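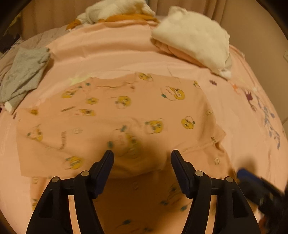 Was ist eine Flechte überhaupt, eine Pflanze oder ein Pilz?
Genau genommen eine Lebensgemeinschaft: Ein Pilz bildet den Körper, und in ihm leben Grünalgen oder Cyanobakterien, die aus Licht Zucker machen. Benannt wird die Flechte nach ihrem Pilz.

Flechtenkartierung im Skotdale geht in die zweite Runde
21.07.2022

Wer in den letzten Wochen auf dem Höhenweg zwischen Peltcombe und Barkulstead unterwegs war, hat sie vielleicht gesehen: kleine Gruppen von Leuten, die mit der Nase fast am Stamm kleben und minutenlang auf ein Stück Rinde starren. Das sind unsere Flechtenfreunde, und sie haben allen Grund zur Freude! Die erste Runde der Kartierung im Skotdale ist ausgewertet, und das Tal hat viel mehr zu bieten, als wir zu hoffen gewagt hatten.

Rund 900 Einzelbeobachtungen sind zusammengekommen, von der Krustenflechte auf dem Grenzstein bis zu den langen Bartflechten, die in den alten Eichen oberhalb des Baches hängen. Zwei Arten waren für das Tal bisher überhaupt nicht gemeldet. Eine davon wächst ausgerechnet auf der Friedhofsmauer von Barkulstead, an der wir alle schon hundertmal vorbeigelaufen sind (der Autor dieser Zeilen eingeschlossen). Die Belege liegen zur Nachbestimmung im Herbarium, deshalb nennen wir die Namen erst, wenn sie wirklich feststehen.

Besonders schön ist der Nachweis der Lungenflechte an 31 Bäumen. Diese große, lappige Art mit ihrer netzartig gerippten Oberfläche braucht saubere Luft und alte Laubwälder und ist vielerorts selten geworden. Bei Regen wird sie leuchtend grün, bei Trockenheit eher bräunlich und papierartig. Dann übersieht man sie leicht, und so dürfte es noch den einen oder anderen Baum geben, der auf unserer Karte fehlt. Die meisten Funde stammen vom schattigen Nordhang, wo Bergahorn und Esche stehen und die Luft auch im Hochsommer feucht bleibt.

Im unteren Talabschnitt sieht das Bild anders aus. Entlang der Straße nach Peltcombe überwiegen Gelbflechten und Schwielenflechten, die mit Stickstoff gut zurechtkommen. Auch das gehört auf die Karte, und die knallgelben Polster an den Zaunpfählen sind ein prima Einstieg für alle, die noch nie eine Flechte bestimmt haben.

Eingetragen wird weiterhin im Kartierprogramm Caruso, das inzwischen auch ohne Netzempfang funktioniert. Im Skotdale ist das Gold wert, denn hinter der Furt ist mit dem Handy nichts mehr zu machen. Wer lieber auf Papier arbeitet, bekommt die Bögen wie gehabt im Naturkundezimmer Peltcombe. Bitte den Baum oder das Gestein immer mit angeben, im ersten Durchgang fehlte diese Angabe leider bei etlichen Bögen.

Die zweite Runde beginnt im Oktober, wenn das Laub fällt und wieder mehr Licht an die Stämme kommt. Geplant ist dann vor allem der Blockschutt am Talschluss, wo bisher kaum jemand gesucht hat und wo wir auf Landkarten- und Nabelflechten sehr gespannt sind. Vorkenntnisse braucht es keine. Eine Lupe mit zehnfacher Vergrößerung, feste Schuhe und etwas Geduld reichen völlig, ein paar Leihlupen haben wir auch da. Gesammelt wird nur nach Absprache mit der Exkursionsleitung, Lungenflechten bleiben in jedem Fall am Baum.

Treffpunkt und Uhrzeit hängen ab Ende September im Schaukasten am Parkplatz Barkulstead aus. Dort gibt es auch die neue Fundkarte zu sehen, vorerst noch ohne die Punkte von der Friedhofsmauer.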